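The Splice and the Lamp: Keeping a Travelling Print Season on 35mm

The Clovport season opens with Viera Mikuš's Ilmont, a film that has screened in this country on exactly one print. The print runs seven reels, carries burnt-in English subtitles and has a mono optical track. It arrived from Europe in March in two fibreboard cases, one of which had lost its corner protectors. Reel four had shrunk by a little under one per cent, inside the tolerance most archives set for projection but close enough that the programmer, Morag McIver, had it measured a second time at a different point in the roll.

McIver has run the season for eight years. Her selection method is conservative. A title is shortlisted only when a projectable print has been located, its condition report is less than two years old, and the lender has agreed in writing to the transport route. Films that meet the first condition and fail the third make up most of her correspondence.

"People assume the rights are the difficult part," she says. "The rights are a letter. The print is twenty-odd kilos of material that somebody has to sign for at every stop."

This year's program has 19 features in it, all shown reel to reel. No platter is used. The distinction matters to lenders, who generally prohibit the cutting of heads and tails, and it dictates the equipment. Changeover projection requires two machines in matched condition, with lamps of similar age, so that the colour temperature does not shift visibly at the end of each reel. The Clovport booth has a pair of Kubíček machines fitted with xenon lamphouses. The left machine was rebuilt after its intermittent movement began to produce a vertical unsteadiness. The right has its original movement and, according to the booth log, a quieter gate.

Jouko Rantala, the senior projectionist, inspects each print on a rewind bench before it is threaded. He works by hand at low speed, with the film edge held lightly between thumb and forefinger, and records every splice, edge nick and strained perforation by footage. Cement splices on acetate stock are left alone if they hold under a gentle flex. Tape splices are usually remade. Adhesive migrates over time, and a splice that passes cleanly on the bench can still grab at the gate. A feature in fair condition takes him most of a working day.

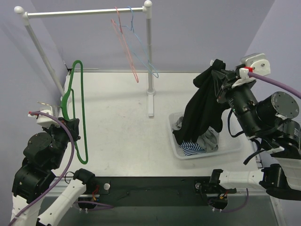
6 min read

The inspection of Ilmont turned up one further problem. The changeover cues on reels two and five had been scratched in by a previous venue in the wrong position, several frames late, beside the correct printed cues. Rantala's practice in such cases is to make no mark of any kind on the print. He writes a cue sheet describing the final shots of each reel, and the second operator calls them aloud. For reel five the call is a tram door closing.

The film itself rewards the attention. Mikuš shot it largely in long takes, in available light, on a slow stock that left her very little latitude after mid-afternoon. The blacks are dense and the grain is fine for the period. The digital copy in general circulation was taken from a later duplicate and lifts the shadows to the point where the interiors of the boarding house look evenly lit. On the print they are close to dark, and the dialogue in the stairwell is carried almost wholly by voices.

Vlastimil Vávra's Pusov, the second major title, presents the reverse case. The surviving print is worn, with a continuous base-side scratch through the third reel, but its colour is stable. Vávra's laboratory struck it on a low-fade stock while most of his contemporaries' release prints were going magenta. The greens of the orchard sequence are intact. Imad Saab, who wrote the program notes, argues that the film's reputation as a drab work rests on faded copies and on reviews written from them, and the evidence on screen supports him.

Pusov must be shown in 1.66:1. Many venues have only 1.85 plates and crop accordingly, with the loss falling mostly at the top of the image. Clovport had plates filed for the ratio and has adjusted its side masking to suit. Sound is the weaker element - the track has been played often and the high frequencies are dull - and the theatre's academy filter is engaged to suppress hiss.

Costs have risen faster than admissions. Freight insurance is the largest single increase, followed by lamps. A xenon lamp is retired at its warranted hours, whatever its apparent condition, and two are changed together to preserve the match. The auditorium seats 100, which sets a firm ceiling on what any one session can recover. McIver has responded by sharing print transport with two interstate venues and by repeating each title once, on the basis that a second screening costs only wages and power.

She has also stopped advertising the format on the poster. The word "35mm" appears in the booklet, in the technical line under each title, beside the ratio and the running time. Ilmont screens twice, Pusov twice, and the cases go back by road the following week.

COMMENTS

gatefloat
Good to see somebody mention plates. I saw Pusov at 1.85 years ago and half the characters had no foreheads.

Marg T.
Are the screenings with an interval? The booklet doesn't say and my husband's knee won't do the full length.

reel_six
Small correction. Academy filter is for older mono tracks in general, so I'd have thought Ilmont gets it as well. Can someone from the booth confirm?

Deano
@Marg T. No interval last year for the long ones. Aisle seats in the back row have a bit more legroom.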